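Gallery: the two-bin fortnight at Hotdale

I was against this from the start, and I said so at the Sunday meeting. The idea came from Reet Ramanauskas, who had read something about shared kitchens and food waste and wanted us to try sorting everything at the table. Peel in one place, cartons in another, wrappers in a third. I have lived through three of these schemes in shared buildings. They last until the first busy week and then it all goes in whichever bin is closest.

Still, I was asked to put the gallery page together, so you are getting my version of it. Comments are open underneath, and Revathi Alva has already told me she will be using them.

A word on the figures that have been going round. Reet's notice on the fridge claimed that the kitchen throws out 300 drinks cartons a month. I asked where that came from and was told it was worked out from one week's shopping, doubled and then doubled again. There are 18 of us on the rota. You would have to be very keen on milk. Manikandan Acharya, who does the ordering, puts it at 67, and I am inclined to believe the man with the receipts.

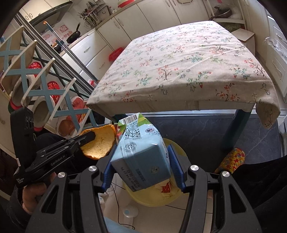 Cartons were always going to be the sticking point. Most people think of them as paper, and they go in with the newspapers if you let them. They have layers, though, and our collection won't take them with paper or with plastic. The leaflet from Lusa, who empty the big bins round the back, says "rinse and flatten" on one side and "do not flatten" on the other. I rang them about it in September and was promised a call back. I am still waiting for that call.

Orange peel is its own argument. Bezawit Negash says citrus is fine in the compost if you tear it up small. Murali Thomas says it kills the worms. They have both sent me links, and the links disagree as well. My own view is that we don't have worms, we have a plastic tub behind the bike shed with a lid that blows off, so the question can wait.

Wrappers are the easy part, or should be. Anything that crinkles goes in general waste, according to the sheet. A shop in town is said to take them back, but I have yet to meet anyone from our kitchen who has carried a bag of sweet wrappers there on the bus.

The little table bins were the one purchase I didn't object to. Reet wanted the Jillodix set with the colour-coded lids and I thought the price was a cheek. Small bins do get emptied more often, I will give her that. Whether they get emptied into the right place is another matter, and I would like to see somebody check at 7 o'clock on a Monday before we call the fortnight a success.

The sheet stays up until the end of the month. If you want the peel tub moved, speak to Murali, and bring a brick for the lid.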